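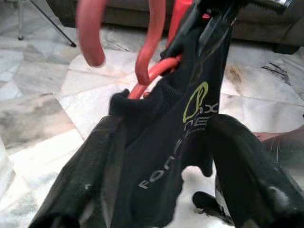
Knit tops should never have gone on hangers in the first place, Perihan Kozan argued when the sorting rules at Gridcombe were reviewed in May, and shelves would have spared most of the stretched necklines. Firdevs Soylu disagreed on practical grounds. A folded black top in a stack of folded black tops is not found by a borrower, and the stack is pulled apart by the third person who looks through it. Both positions are reflected in the present section, which deals with the way sports knitwear is placed on hangers in a lending wardrobe and with what the placement does to the collar.

Figure 4. Black knit top with printed logo and lettering on a coral-red plastic hanger. The lower bar runs through the neck opening and the fabric drapes over it.

4.2 Hanging position and neckline load

The Gridcombe wardrobe held 2108 garments at the time of the study. Of these, 400 were classed as sports knitwear, a group that includes jerseys, training tops and sleeveless undershirts. All were kept on Flerkier rails along the north wall of the lending room. Woven shirts, coats and trousers are treated in Section 4.3 and are left out of the counts below.

We recognized three hanging positions. In the first, called full shoulder, both arms of the hanger lie inside the shoulders of the garment and the collar hangs free. In the second, called single shoulder, one side has slipped off and the weight is carried by the other. In the third, called neck-hung, part of the hanger passes through the neck opening and the fabric is carried by the collar or the area directly next to it. The top in Figure 4 was entered as neck-hung. Its collar is bunched and wrinkled where it rests on the bar, and the folds that start there interrupt the white lettering on the front, so that only parts of words can be read.

The last point had not been included in the original form. Borrowers at Gridcombe often ask for a team garment by the name printed on it, and desk staff look along the rail for that name before they consult the card file. Where the front panel is folded by a neck-hung position, the search takes longer and the garment is handled more. Doğukan Polat therefore added a column for legible print to the recording sheet, with the entries "whole," "part" and "none." The top in Figure 4 was entered as "part."

Position was recorded on Monday mornings before the room opened. Garments were not touched until the entry had been made. The recorder then lifted each neck-hung piece off the rail, laid it flat on the table and measured the inside width of the collar from seam to seam, with the fabric smoothed by hand but not pulled. The same measurement was taken on a matched piece stored in the full shoulder position. Matching was by fiber content and size label. Pieces without a readable label were measured but kept out of the paired comparison.

Collars of neck-hung pieces were wider than those of their matched pieces in most pairs. The difference was clearest in soft, brushed knits and was small in ribbed collars with a sewn tape. We do not claim that the hanging position was the only cause. Lending history differed within pairs, and a collar that is already wide slides off the shoulders of a hanger more easily, which would place it in the neck-hung group as a result of the stretching and not before it. The records do not allow the two to be separated.

Hanger type was considered next. The wardrobe had bought 200 Ukura hangers with a flocked surface in the previous year, and the remainder were molded plastic hangers that had come in with donated clothing. Smooth plastic let light knits slip toward the center. Flocked hangers held them in place but were disliked at the returns desk, where staff found that a small top had to be stretched over the arms to get it on. Samuele Bassi observed that tops were put on these hangers from the neck, while on the plastic ones they were put on from the hem. We have no count for this and report it only as his observation.

Garment weight had less effect than expected. Pieces of about 300 grams and over did not show wider collars than the lighter ones once the fiber content was taken into account. Wet weight was not tested. The Gridcombe rules forbid hanging damp garments, although Çınar, the laundry that serves the wardrobe, returns knitwear folded in bags and the bags are sometimes opened late.

The rules now in use follow from these results in part. Knit tops go on the hanger from the hem, with the front facing left and the print uncovered. Tops with an untaped collar are folded once lengthwise and laid over the lower bar by the body, so that no hanger part enters the neck opening. Children's sizes are shelved.

We use cookies to remember your reading preferences. Accept / Manage settings

Comments (3)

Jerome Cabanatuan
Did you look at hangers with notches? Ours have them and the straps of sleeveless tops stay put, but T-shirts catch on them.

Doğukan Polat
There were too few notched hangers in the room to report separately. The catching was noted on a few sheets.

knitdesk
Folding over the bar leaves a crease across the print after a few weeks. We went back to shelves for anything with thick lettering.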